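作業ノート 7月
記入:Ifeanyi Isah
コメント 5 いいね 18

Inedeckのハンドヘルドグリッパーキット、評価機の続き。貸出期間が残り少ないので、今回は浴室まわりの片付け・清掃動作に絞った。導入するかどうかの判断材料がほしい。比較対象は前に使ったSkallitzの一体型。

午前中は設定。左右のペアリングは説明書どおりで通った。時刻合わせはアプリ側で自動。ただし再起動するとプロジェクト名が初期値に戻るので、毎回入れ直すこと。保存先を間違えて最初の数本を別フォルダに書いてしまった。あとで移す。

把持の感触は悪くない。引き金の戻りがSkallitzより軽く、続けて握っても指が疲れにくい。細いものは先端で拾える。丸いものは滑る。パッドの替えは別売りで、硬さの違うものがあるか問い合わせ中。
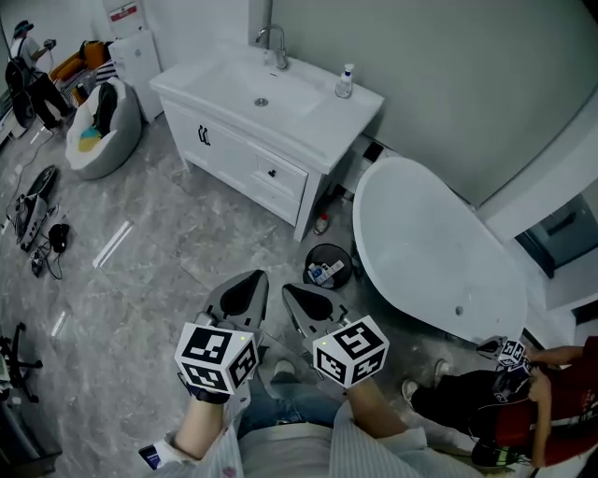
マーカーの見え方は、机上の試験より実際の部屋のほうが参考になる。キューブの面が複数あるので、手首をひねっても追跡は思ったより続いた。落ちるのは腕を低く伸ばしたとき。洗面台と浴槽の間の床にある赤いキャップのスプレーボトルと、その手前の黒いゴミ箱は、ちょうどこの条件を試すのにいい位置で、次回の課題に入れる。浴槽の縁が張り出しているから、右手は斜め上から入れる形になるはず。引き出しは上段の黒いつまみを対象にする。タイル床の反射が検出に効くかどうかは未確認。照明を落とした条件と比べること。

試行数は全部で40本。うち使えそうなのをJerellのビューアで選別中。開始直後に両手のマーカーが視野に入っていないものは最初から外した。手元を見ないで歩き始める癖が出るので、開始時は両手を胸の前にそろえて一拍待つ、で統一したい。

ケーブルの件。機材を床に置くと配線がタイルの上を横切る。歩く範囲にかからないよう壁側に寄せ、テープで留める。バックパックに全部入れる構成もメーカーの資料にはあるが、肩の負担と発熱を見てから決める。

電池は満充電の100%から始めて、昼過ぎに交換した。Skallitzは同じ使い方で夕方までもったので、ここは負け。予備を含めた見積もりを頼む。

Ogunleyeの保守プランは、年間契約だと代替機が付く。単発修理は送料こちら持ち。返送から復旧まで18日を超えた例が他部署であったそうなので、契約するなら代替機付きのほう。

今のところの感想:操作感はInedeck、電池はSkallitz。データの書き出しは大差なし。書き出し後のファイル名がばらばらなのはどちらも困る。変換スクリプトは共有フォルダに置いた。引数の順番を前の版から変えたので、使う人は先頭のコメントを読んでください。

残り
・パッドの硬さ、返事待ち
・予備電池込みの見積もり
・引き出しの開閉、左手でも同じ本数
・反射の比較
・別フォルダに入った分の移動

関連する記録
Skallitz一体型 使用メモ(その2)
Jerellビューア 選別の手順
Inedeck評価機 開梱と初期設定
Ogunleye保守プラン 比較表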